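A day at the Danitz laundry and linen open house
Posted 2025-10-22

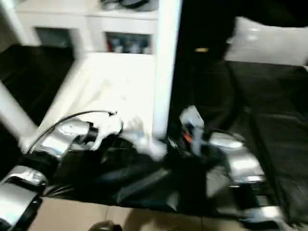 A big black cloth, held at both ends.

I've walked past the Danitz building for years on my way to the bus and never once been inside, so when Hema Kamath texted that they were opening the doors for an afternoon, I said yes before I'd even looked at my calendar. They wash linens for restaurants and hotels all over the county, and I'm the kind of person who gets excited about napkins (I used to wait tables, it never leaves you).

We signed in at the side entrance, got a sticker and a paper map, and joined a group of 16 people. Our guide was Ilse Petersen, who started on the folding tables back when the place was called Kotian and still calls it that by accident. She has a great loud voice, and she needed it!

First stop was sorting. Everything comes in by truck in canvas bags and gets split by color and by how dirty it is. Wine goes one way, candle wax another. Wax is the worst, Ilse said, and black tablecloths are the fussiest thing they handle — lint shows, fading shows, and a restaurant will send back one gray cloth in a stack of black ones. They wash those separately and cooler.

The ironing line was my favorite. A sheet goes in wrinkled and comes out flat enough to mail. You stand there and get hit with warm cotton smell, and I could have stayed an hour. On the day before we came they'd done 1,417 tablecloths, most of them for one wedding hall.

Then a snack break with very good cardamom buns from Kunulo, the bakery across the lot. I had 2. Hema had one and took another home in her purse.

If you go next time, wear flat shoes and leave your sweater in the car. The tour runs about 9 stops and there's no place to sit until the buns. Parking is free behind the building, but the entrance is on the far side, so follow the painted arrows. They're planning another one in August.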